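Ballura Peel-and-Stick Liner: Does It Really Come Back Up?
Reviewed by Atieno Owino

The label on the Ballura liner makes three promises. It goes on without bubbles, it wipes clean, and it comes up again "with no trace." I have heard all of this before, most recently from the Cadine roll that took the paint off a bathroom cabinet, so I bought my own Ballura at the full $13 and put it in places I could afford to ruin.

First job was a set of kitchen drawers. The backing has a printed grid, and the grid is crooked. Only slightly, but over the length of a deep drawer it puts you out by the width of a pencil, and if you trust it you will end up with a sliver of bare wood along one side. I went back to a metal ruler after the first drawer.

Bubbles: yes, there were bubbles. Small ones could be pushed to the edge with a bank card. The big one in the second drawer could not, and I ended up pricking it with a pin, the same cure I would use on the cheapest stuff in the store.

The wiping claim holds up better. Tea, mustard and cooking oil all came off with a damp cloth the same evening. I left a smear of turmeric overnight and there is still a yellow patch. The label doesn't mention turmeric. It does mention "everyday spills," and I suppose they would argue about whose everyday.

Then removal. I put one sheet on a painted shelf in February and left it alone for 6 months. Most of it peeled in one piece, slowly, with a hair dryer. The corners left a gray gum that needed rubbing alcohol, and a strip of paint at the front edge came away with it. Godfrey Langat tried the same thing on a melamine wardrobe and got a clean result, so the surface matters a great deal – and the label says "any smooth surface," with no mention of paint at all.

About the patterns. There are plenty, and in the store they are shown as a square no bigger than a coaster. You can't judge a pattern that way. A small vine looks timid on a sample and gets very busy once it runs to all the corners. A big motif does the opposite and needs room, or you get half a flower at every edge. Matching the repeat also eats material; allow an extra roll if you are fussy. I am fussy, and I was annoyed to find the second roll a shade yellower than the first.

Would I buy it again? For drawers, maybe, on sale. For painted shelves, no. Plain paper cut to size costs less and lifts out whenever you like. Before you commit to any print, look at it over a bigger area than the sample. 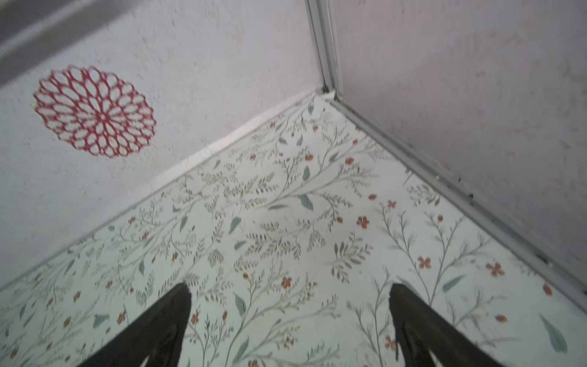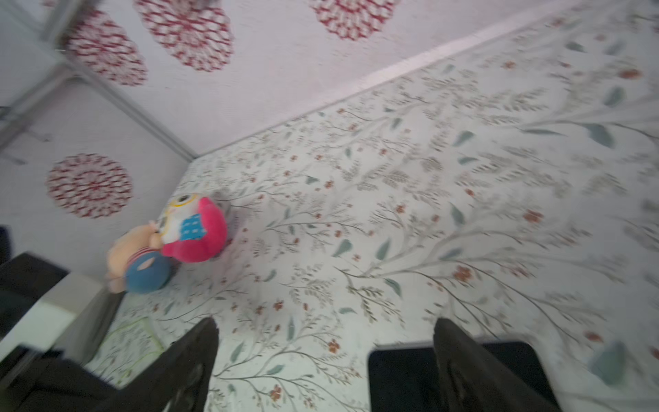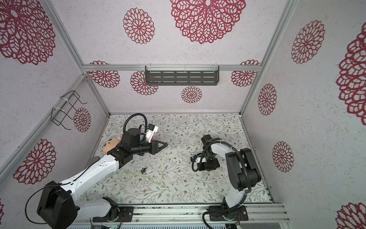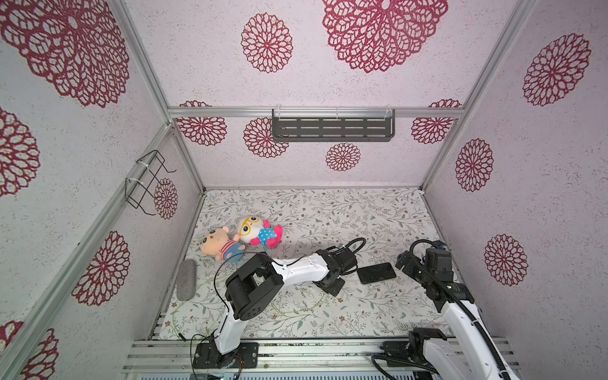
Leafy print on a pale ground in all four, with round red lacy designs on the walls too.

Comments (1)

Victor Muli
I think you were hard on the glue. Mine came off painted shelves fine, but that was oil paint and it had been up for years before I lined it. Agree on the crooked grid though, and I've had the same color trouble between rolls. Check the batch number on the end of the tube before you leave the store.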